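Do you really have to wash fruit you're going to peel?

Posted in Kitchen & Pantry, 505 views

My mother-in-law rinses everything the second it comes home, oranges included, and I've always figured the peel goes in the trash so why bother. 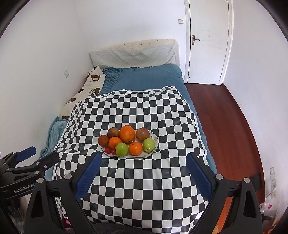

pangaribuan_k
Yes, wash it, but do it right before you eat it and skip the big wash on shopping day. Your hands and your knife touch the outside and then they touch the inside. I cut oranges into wedges for my kids, and the blade goes straight through the rind into the part they eat, so whatever was on there comes along for the ride. Cool running water and a rub with your hands is plenty. No soap! Fruit skin can soak some of it up and then you're eating dish soap.

The trouble with washing everything on day one is that damp fruit goes moldy faster, especially if it's piled up. If your mother-in-law won't budge (mine wouldn't either), get her to dry each piece with a clean towel before it goes away. Berries and cherries I'd never wash ahead, period. They turn to mush on me overnight.

Helpful to 6 people

Caradog Rowlands
I'm going to go on a bit here because I spent years getting this wrong. I used to buy one of those produce sprays, the Juvano one in the green bottle, and I was going through a bottle a month before my sister talked me into trying plain water for a while. I couldn't tell any difference in taste or in how long things lasted, so I quit buying it.

What did make a difference was keeping apples away from everything else. Apples give off a gas as they ripen and it pushes their neighbors along too. I keep mine in the crisper drawer in a bag with a few holes poked in it, and they stay crunchy for weeks. Oranges are fine on the counter for a week or so, longer in the fridge. Tomatoes stay out until they're ripe, and if I still haven't gotten to them by then, in the fridge they go, whatever my neighbor says about flavor.

Oh, and if you're using the zest, scrub that orange properly. A lot of them have wax on them. I keep a cheap Narex vegetable brush by the sink just for citrus and potatoes, and warm water seems to get the wax off better than cold. Melons get the brush too, all that netting on a cantaloupe holds dirt like you wouldn't believe.

One more thing, toss anything with a soft wet spot before you put the rest away. I lost most of a bag of clementines last April to one bad one at the bottom.

Helpful to 4 people

juser_mom
never washed an orange in my life and I'm fine lol. but I do wash apples because I eat the skin. my grandma used vinegar water on grapes, maybe a splash in a big bowl? don't know if it does anything, they did taste a little like salad

Original poster's note: Okay, rinsing right before eating it is. She is still going to wash them in the grocery bag, but I've put a towel next to the sink and I'm moving the apples tonight.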